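The Long Way Round to a Tidy Floor

Can a machine pick up after the kids yet? Gert Swanepoel has spent the better part of his working life trying to find out, and he let us follow along.

April 2025

My grandmother had a rule that you could not sit down to tea until you could see the carpet. She would stand in the doorway with her arms folded while my brother and I crawled about scooping up bears and blocks and the odd sock, and I remember thinking, at the age of seven, that surely by the time I was grown up there would be a robot for this. I am well and truly grown up now. I have two children of my own, a lounge room floor you could lose a dog in, and no robot.

So when I heard that a small outfit called Skureck was working on exactly this problem, in a converted wool store on the edge of Urkthorpe, I rang them up and more or less invited myself. Gert Swanepoel answered the phone himself. He told me to bring flat shoes and to eat before I came, as the nearest bakery shuts at noon.

Gert is a big, soft-spoken man who came to robots by way of washing machines. He repaired them for years, up and down the coast, and he says the thing he took away from all those laundries was how much of the work happens outside the machine. The washer washes, fair enough. But somebody has carried the basket, turned the sleeves the right way out, found the tissue in the pocket (or failed to find it, and we all know how that ends), and somebody will have to hang it, fold it and put it in the correct drawer. He started Skureck to have a go at those bits in between, and tidying toys seemed to him a friendly place to begin.

"Everyone thinks it's the easy one," he told me, pouring tea into a mug with no handle. "I thought it was the easy one. I'd set aside a winter for it."

That was a good few winters ago. The trouble, as he explained it, and he is a patient explainer, is that a factory arm is happiest when every part is the same as the last and turns up in the same spot. You can bolt the thing to the floor, fence it off and let it weld or stack all night. A family home offers nothing of the kind. There are chair legs in the road. The light changes when a cloud goes over. And toys, bless them, come in every shape that a designer with a deadline can dream up, and many of them are squashy.

Squashy is the word that comes up most often at Skureck. A wooden block has a width, and the gripper can close to that width and stop. A plush animal has no width worth mentioning, it depends how hard you squeeze, and when you do squeeze it the rest of the animal goes somewhere else. An arm flops over the fingers. The belly bulges. The computer, which had a perfectly good idea of where the toy was a moment ago, is now looking at a different shape altogether and has to decide whether it is holding a whole toy or just a pinch of fluff.

I had imagined I would watch all this from across the room, but Gert prefers visitors to see it from the robot's side, by way of the little camera at the wrist. It is a strange and rather intimate way to look at a stuffed toy! You are right in among the velour, with the tag sticking out of its seam, two fuzzy olive-gray patches on the front and the dark fingers wedged in around and underneath. From in there I could not have told you whether the pointed bit at the top was an ear or a tail, and I have a university degree.
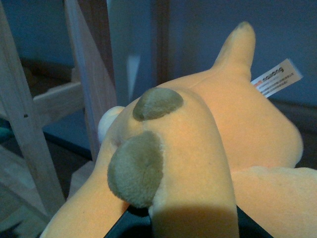
What the fingers know

Gert was pleased that I couldn't tell, I think, as it made his point for him. A person who is handed a lump of soft toy in the dark will give it a bit of a feel, find the head and turn it up the right way without giving the matter any thought. The robot mostly has to go on what it sees, and up close it sees mainly fabric. His team has been adding touch sensing to the fingers, and he has great hopes for it, though he admits the sensors wear out faster than he would like.

He keeps a tally on a whiteboard by the kettle. Over the last 1,000 attempts at lifting a soft toy off the floor and putting it in a basket, the machine managed it 79 times in every hundred. I said that sounded marvellous, and it would certainly beat my children. Gert pulled a face. The misses, he said, are the part a family would remember. A toy dropped halfway is no bother, but a toy dragged by its tag until the seam lets go is a catastrophe in any house with a toddler in it, and he would not put his name to a product that did it even now and then.

Then there is the matter of time. On the afternoon I visited, clearing a modest patch of floor took the machine long enough for us to finish the pot and start another. Gert says speed is the least of his worries and I believe him, mostly. If the job gets done while you are at work, who minds how long it took?

Out on the shop floor

Things are further along where the floor belongs to a business. Skureck has a second project running at Trevau, a mail-order warehouse down the road, where an arm lifts cushions and folded blankets into cartons. It is the same squashy problem, but the cushions arrive one at a time, face up, on a clean bench under steady lights, and when the arm gets in a muddle it simply stops and waits for a person to come over. Three people look after the packing line there, and the one I chatted to, a Mrs. Ó Néill, was fond of it in the way you might be fond of a slow colleague. She still does the corners herself. It cannot do a nice corner, she said, and customers notice corners.

I asked her whether she would have one at home. She had a good long think about it and said she would take one for the ironing tomorrow, and would not let it near the good glasses.

That seems to me a fair summary of where we are. Vacuuming, yes, after a fashion, so long as you have picked up the cords. Packing cushions, yes, with someone close by. Picking toys up off a real floor, among real furniture, sometimes and slowly. Gert's next round of trials begins in June, when a handful of Urkthorpe families will have the machine to stay for a fortnight each, and he has promised me a seat at the kitchen table for one of them.

When I got home that night the lounge room was just as I had left it. I took my shoes off, got down on my hands and knees and started with the bears.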